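Wavow opens its Hundine automation hall to visitors

18 April programme brings local firms, schools and residents to see robot handling work

Released 4/18/23

Wavow has opened its automation hall at Hundine to the public for the first time, receiving 518 visitors over the course of the open day. Guests were taken through the hall in small groups and watched working demonstrations at each of the robot stations, with members of the engineering staff on hand to answer questions.

The programme was arranged jointly with Hevon, which supplies control software to the site, and with the Quispe training centre, whose second-year apprentices acted as guides. Demonstrations ran in two sessions, morning and afternoon, each closing with a discussion in the lecture room.

The greatest interest was shown in the positioning station, where a two-fingered gripper is moved over a pale work surface marked out in squares with blue painter's tape. Visitors were invited to name a square and to follow the arm as it was directed there by the operator. The same station is used during the first weeks of the apprentice course, before trainees move on to the handling of parts.

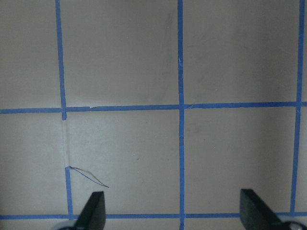
Melahat Coşkun remarked that she had expected the teaching of a robot to be done entirely at a keyboard, and that seeing an apprentice guide the arm by hand had changed her view of the trade. She asked that future open days allow more time at the station, and that younger pupils be given a turn at the controls under supervision. Wavow has undertaken to consider both requests.

Elsewhere in the hall, visitors were shown the packing cell and the inspection bench. Staff from Hevon explained how a fault is recorded and how an operator brings a stopped arm safely back into service. Questions in the afternoon discussion dealt chiefly with working hours, safety rules and the entry requirements for apprentices. Written answers to those questions which could not be taken on the day will be sent to all who left their details at reception.

The Hundine hall covers 917 square metres and houses 11 robot stations, all of which were in operation for the open day. Wavow wishes to thank the apprentices of the Quispe centre for their conduct and patience throughout.

A further visit, reserved for schools and colleges, will be held in May. Places are free of charge but must be booked in advance through the Wavow visitor office. Groups requiring step-free access or an interpreter are asked to state this when booking.

Ends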